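Wimetti gripper finger kit, four months in

We put 3,831 chair moves on these long black fingers in our shared workshop before I felt ready to write a word – I'm slow that way, and fond of the things besides.

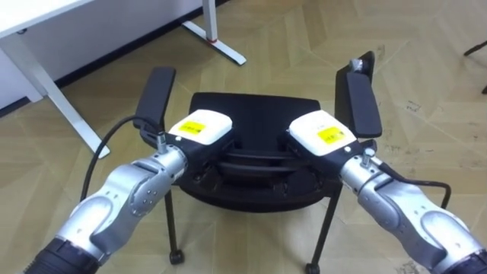
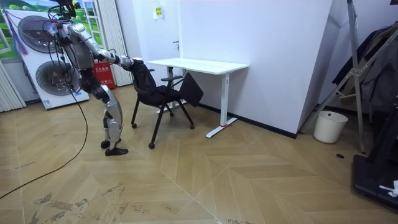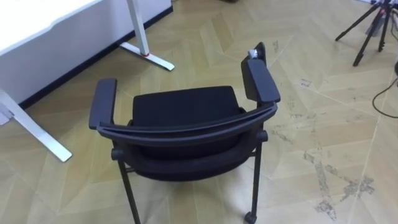
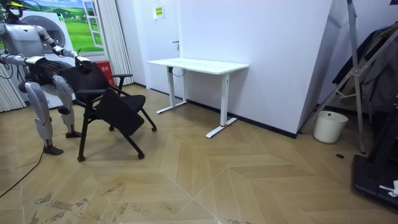

Fitting took me one happy evening, and the instructions are lovely and clear. Where I'd grumble is grip on a curved rail – a flat-topped backrest suits them far better, and casters on the chair legs help too. Still, for 200 dollars I'd buy another pair!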